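Perex トラベルパック 26L

ハランス(Hullance)の港町を歩くなら、荷物は軽いほうが断然楽しいです! Perexの26Lは、二泊三日の小さな旅にちょうどいい大きさのバックパック。石畳の坂を上って灯台まで行き、帰りに市場でチーズを買い足しても、まだ口が閉まります。

重さは900g。背面が大きく開くので、宿の狭いベッドの上でも中身がひと目で見渡せますし、雨ぶたは片手で外せます(渡し船の上で上着を出したいとき、これが本当にうれしい)。 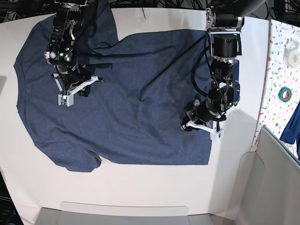
渡し船や長距離バスの座席の下に入りますか?
高さ45cm、奥行き18cmなので、たいていの座席の下に収まります。横ポケットに水筒を差している場合は、先に抜いてから入れてください。

色は砂色、深緑、墨色の三つ。ジラドビル(Ziradville)の川沿いを自転車で回る方には、胸ベルト付きの深緑が人気です。肩ひもは長さを細かく変えられ、背の高い方も小柄な方も体に沿わせて背負えます。

仕様
容量:26L
重量:900g
外ポケット:3
付属品:レインカバー、胸ベルト
お手入れ:ぬるま湯で手洗い、陰干し

肩ひもとバックルの交換部品も取り扱っています。ご注文の際は、本体内側のタグにある品番をお知らせください。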